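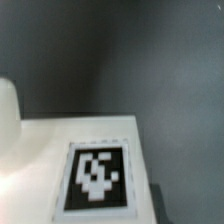 Home Forums Shop Talk Automation Members Search

Jirkthorpe open day: two hours watching a robot deal with a drawer

Jul 25, 2018, by Tane Bright

Went to the open day at Jirkthorpe with my daughter and a guy from work, and I'm putting my notes here before I lose the flyer I wrote them on. The parking was free and was in a field. You follow the signs past the loading dock, sign a waiver, get a lanyard, and then you're allowed to stand behind a rope and look at robots.

There were a few stations. The Dadeck table had a packing line you've all seen on video, very fast, very loud, gone from my memory already. Next to it was a conveyor with a sorter at the end that was "resting." The one I want to talk about was in the back room, where it was quiet enough to hear people chew.

The job in the back room is a drawer. You have a big white box with an open top, a shallow little drawer that goes into the bottom of it, and a white arm whose whole purpose in life is to deal with the drawer. Pull it out, set it down, come back, put it in. The operator called this "the furniture task," which made my coworker laugh for longer than it deserved.

I expected to give it five minutes. My daughter sat down on the floor. We left two hours later, and I had missed the free hot dogs.

Some things I wrote down:

It's slow. Pouring-ketchup slow. The arm comes down, stops, seems to have a think, moves over by about the width of a pencil, stops again. You catch yourself leaning.

The operator had a tally going on a whiteboard. They were on try 3,316 when we walked in, and 1,718 of those had a check mark. I asked if that was since breakfast and she said since May.

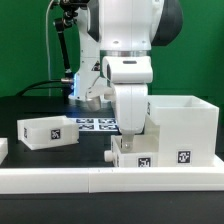

Tane Bright
Moderator, Automation board

Continuing, because the kettle went off.

So that's a shade better than a coin flip, and I want to be fair about it, because the coin flip is the reason we stayed. If the thing worked every time you'd watch it once. When it works about half the time you have a horse race. People were groaning. A man in a Homitz cap said "come on, baby" to a fingertip.

Everything has those blocky black and white squares on it, the kind that look like a crossword that gave up. They're on the drawer, they're on the big box, and there's a sheet of them lying flat on the table. A camera looks at the square and works out where the square is and which way it's facing, and from that the arm knows where the drawer is. My daughter wanted to know if the robot could find the drawer without the stickers. The operator took a breath and said "that's a different project."

I'd go again. Seventeen miles each way for me, so it isn't a pilgrimage.

---

crankcase_ed wrote:

I was there too, earlier in the day, and I'm going to be the grump. It's a drawer. I have a drawer. I've opened mine today while holding a sandwich.

Also the stickers are cheating. If I put a barcode on every fork in my kitchen I'd never lose a fork. What have we learned?

---

mildred_pnp wrote:

Ed, have you ever tried to get a camera to agree with an arm about where anything is? I do pick and place for a living, on flat parts, under lights I chose myself, and I still spend my mornings on calibration. The markers take one problem off the table so you can work on the other one. The other one is what happens when a finger touches a thing and the thing moves.

And a drawer is nasty. It looks like a straight pull. If you're a little crooked it wedges. If you're a little high you lift the front, and then the back digs in. You do all of that correction with your wrist and don't know you're doing it, sandwich or no sandwich.

---

crankcase_ed wrote:

I'll give you the wedging. My own dresser has been wedged since we moved in.

I will not give you 1,718 out of 3,316. If I ran a machine at that rate I'd be asked to sit down with somebody.

---

Tane Bright wrote:

It isn't a production number, Ed, it's a whiteboard. She said they change something and start over, then change it back and start over again. The misses are on purpose in the sense that they leave the hard ones in.

One more thing I forgot. There's a little round knob on the drawer, and I assumed the arm would always go for the knob. It's what the knob is for. But some tries it comes in from on top and puts its fingers down in the open part. My daughter said that's how she opens the drawer at Grandma's where the handle fell off. 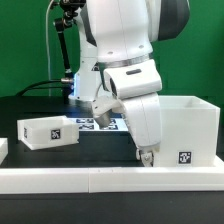 And the other habit I got fond of is how much time it spends down near the table between tries, next to the big box, doing nothing you could put a name to. My coworker's theory is that it's sulking. The operator's explanation was longer and had the word "planner" in it, and I nodded the whole way through.

---

lathe_dad wrote:

Question for anyone who went: was the second arm doing anything? There's one standing behind the first in the back room and the whole time I was there it had its blue light on and never moved. I stood there a good while waiting for it to join in. Felt like watching road work.

---

mildred_pnp wrote:

It's got a job, it just wasn't on shift when you looked. They swap which arm is working. I was told the afternoon group got the other one, and that it's a hair better on the push and worse on the pull. Same model, same everything. Welcome to robots.

---

lathe_dad wrote:

Ha. That's my two boys with a lawnmower.

---

sorter_sue wrote:

Popping in as somebody who helped set up the conveyor that was "resting." It was resting because a visitor put a lanyard in it. I would like that known.

On the drawer: I side with Mildred on the markers, mostly. Where I agree with Ed is the room. Plain green wall, black table, everything else white, no clutter. I'd love to see them throw a coffee mug and a dish towel on there and run it again. My guess is the tally gets sad in a hurry.

---

mildred_pnp wrote:

Sure it would. And then you'd have no idea whether it was the mug or the towel. One thing at a time. Plain is how you find out what broke.

---

crankcase_ed wrote:

See, this is where you lose me. Every one of these demos is one thing at a time. I've been going to open days since they served real coffee at them, and it's always the clean table, always "the mug is next year." Lü was on the talk schedule for the afternoon, supposed to be about doing it without the stickers, and then it got moved to a room that holds eleven people, if they like each other. I didn't get in.

---

Tane Bright wrote:

We didn't get in either. I listened at the door until someone needed the door.

From what I could hear, it was mostly about light. The drawer is white, the box is white, and one shiny patch in the wrong spot can wash out an edge the camera was counting on. That makes sense to me. I can't find a white switch plate on a white wall at night and I installed it.

---

old_solder wrote:

I think Ed and Mildred are arguing about two different shows. If you went to see a product, it stank. If you went to see somebody's work, it was the best thing in the building. The Dadeck line was beautiful and I couldn't tell you one thing about how it's done, and when I asked, I got a tote bag.

The drawer lady answered every question I had. She let me push the drawer in and out by hand, away from the arm, and told me to do it with one finger and my eyes shut. I jammed it first try. Humbling. I'm a retired cabinetmaker.

---

crankcase_ed wrote:

You jammed it?

---

old_solder wrote:

I jammed it good.

---

crankcase_ed wrote:

All right. I may go back for the fall one.

Still say the stickers are cheating.

---

Tane Bright wrote:

Adding one more for lathe_dad, who asked me by message what it looks like at the drawer from the side.
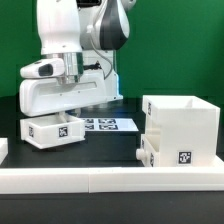

Both fingers down in the drawer, left end up a little. Big box on the right.

That tilt is the thing Mildred was talking about. When the drawer is sitting flat you relax, and when one end comes up the whole rope line goes "ooh." I don't have a note on how any particular one came out, so don't ask me. After a while I'd stopped writing and was just going "ooh" with the rest.

---

lathe_dad wrote:

Thanks, that helps. I was picturing it grabbing the front like a person would.

Does anybody know if they let you bring kids under ten? The flyer says one thing and the website says another.

---

sorter_sue wrote:

They do, with an adult. Please hold on to their lanyards.

---

mildred_pnp wrote:

The whiteboard had a goal written in the corner, 1,000 in a row. I asked her what the best run was so far and she put the cap back on her marker and asked if I'd tried the hot dogs.

---

Recent in Automation

Homitz cap, found in the field at Jirkthorpe, is it yours
Dadeck tote bags: is the handle supposed to do that
Printing your own markers, matte paper or glossy
Calibration before coffee or after
Best one-finger drawer slides for a shop cabinet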